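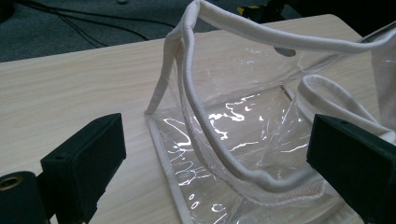 Monday, May 27, 2024
Ha-neul Joo

Speaker notes: Reading the Minor Prophets as one book

Slot is 18 minutes. Handout has the chapter references, so don't read them out.

Start with the scroll. Hebrew tradition counts the Twelve as a single book, copied on one scroll. English Bibles print them as separate books and most readers meet them that way. Ask who has read Obadiah straight through. Pause.

Order. The Hebrew and the Greek disagree over the first six. Hebrew: Hosea, Joel, Amos, Obadiah, Jonah, Micah. Greek: Hosea, Amos, Micah, Joel, Obadiah, Jonah. From Nahum onwards they agree. Neither order is strictly by date. Do not get drawn into dating Joel.

Catchwords. Joel 3:16 and Amos 1:2 share the line about the Lord roaring from Zion. Edom appears at the end of Amos and is then the whole subject of Obadiah. Some scholars treat these as deliberate joins made by editors, others as the reason the books were placed together. Give both views, one minute each.

Hosea 14 is the passage to read aloud. Use the Ogilvie translation, the Lunus edition has different verse numbers there. Then Malachi 3:7, "Return to me". Same verb in Hebrew.
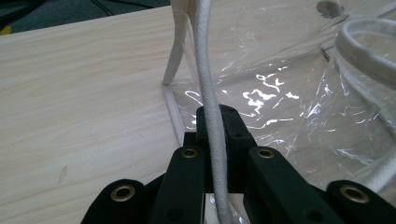 Gudetti objected in November that a shared verb proves very little when the verb is as common as this one. Accept the point. The case rests on several links taken together, and Zechariah 1:3 should be mentioned at this stage.

Close with the reading plan: 14 sittings, Hosea and Zechariah split over two each, the rest one each. Questions after.

Comments

Tilotix
Would you put Jonah in the same plan? It is a story about a prophet and has hardly any oracle in it.

Ha-neul Joo
Yes, in its Hebrew place, between Obadiah and Micah.

Marginal
The handout has Joel 3:16. In my Jewish edition it is 4:16. Worth a footnote.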